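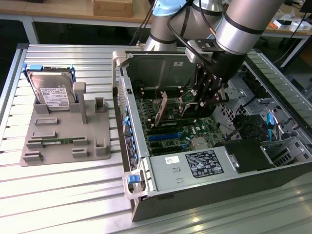
A robot arm with a multi-finger gripper over an opened desktop tower, with a drive and a memory module in the fixture plate alongside.

Zindside opens orders for desktop teardown kit

Apr 18, 2021
3 min read

Zindside has begun taking orders for Tetau, a fixture and software kit that lets an existing robot arm pull reusable parts from office desktop computers. The kit is aimed at refurbishers who already own an arm and do not want to commission a full cell.

The base package consists of a 3D-printed fixture plate, a set of interchangeable slot blocks, a calibration target and a license for the control software, called Ana. Arm, gripper and worktable are not included. The plate holds hard drives and memory modules in known positions, so that a part can be set down, picked up again or passed to a tester without a second vision pass.

Tetau works on towers laid on their side with the panel already off. Opening the case and unplugging the power cable remain manual jobs in this release. Ana then locates the motherboard, matches it against a stored layout and runs the removal steps for that model. The library ships with 128 layouts, most of them business desktops, and users can record their own by guiding the arm by hand.

Memory and 3.5-inch drives in caddies are supported at launch. Expansion cards are listed as experimental. According to product lead Torunn Engström, the difficulty is the retention clip at the end of the slot, which differs between board makers and is often hidden under a cable.

"Pulling the card straight up is easy enough. Releasing the clip with one finger while the others hold the card is where we lose time," she said. "We will not call it supported until it works on the boards people send us."

In Zindside's own trial, run from December at the refurbisher Owusu, the kit processed 422 towers. Median time for one drive and all fitted memory was 135 seconds, excluding case opening. The company has not published a failure rate. Kojo Fiadzo, who manages the line at Owusu, said most stops came from SATA cables left standing in the path of the gripper, and that operators now tuck them aside before starting a run.

Fiadzo also noted wear on the slot blocks. The printed edges round off with use, and a module that sits loose in its block will be gripped at the wrong angle on the way out. Zindside sells replacement blocks in sets and supplies the print files to license holders – a change from the trial terms, under which blocks had to be ordered from the company.

The kit costs 2000 euros, including one year of layout updates. Ana needs an arm with a force sensor at the wrist or equivalent joint torque readings, and a gripper with at least two independently driven fingers. Parallel-jaw grippers will work for drives only.

A version of the plate for small form factor cases is in testing. Zindside gave no release date for it.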